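Forum > Everyday Banking > Standing orders and subscriptions
3 replies - 11 shares

plukari_jo
Hi all, hoping for a little wisdom here. I signed up for a trial with Kurumus (the budgeting app) back in July and now my bank, Marín, shows a charge of $11 every month. I've deleted the app, twice! Should I just ask the bank for a new card and be done with it?

harbor_knits
Oh, I feel for you, I went through the same thing. A new card fixed it for me - the charges stopped and I slept better.

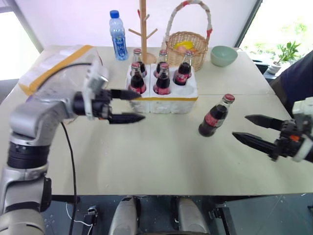

oldledger
Glad it worked for you, harbor_knits, but I'd gently disagree. Plenty of banks pass your new card number along to merchants, so the charge can follow you right over. Cancel inside the Kurumus account first, on their website, and save the email they send. Then call Marín and ask for a stop on that merchant. Mine took about 15 minutes, most of it hold music.

plukari_jo
Thank you both, you're so kind. Found the cancel button under "Plan" - will call the bank tomorrow morning and ask about the stop.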